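Home | Archive | Fixtures | About | Contact

Why minutes matter more than goals when a club renews a loan

December 11, 2020

The Brukent loan of their left back to Terklow expires at the end of the season, and both clubs have let it be known that an extension is under discussion. Most coverage has gone to the fee. I think the appearance clause deserves more attention.

As signed in August, the deal carries an obligation to buy if the player starts 16 league matches. A start means being named in the first eleven. Coming on after two minutes for an injured teammate does not count, and being taken off after two minutes does. Terklow therefore control the trigger completely through the team sheet.

The player has 1033 minutes in the league so far. Add the cup ties and the total is 1143. The second figure is the one quoted in most reports, and it is the wrong one for this purpose, as cup matches sit outside the clause.
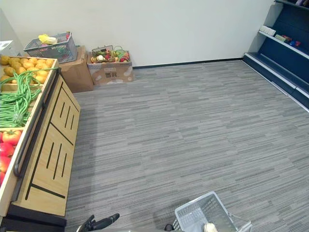
Potatoes, green beans and tomatoes on the produce stand.

An extension would normally reset the count. Brukent will want the existing starts carried over. Terklow will want a fresh count and probably a higher number. If they get it, the obligation becomes an option in all but name, and Brukent should ask for a larger loan fee in return.

Sandoval used a different method two years ago with their reserve keeper. They tied the purchase to a share of available minutes and left out matches missed through injury. It takes longer to write but leaves less room for a coach to rest a player on instructions from upstairs.

Drulham are said to be watching. They cannot do much while the current loan runs, unless there is a recall clause for the winter window. I have not seen one mentioned. I will update this post if the terms are published.

3449 views | 16 comments | Share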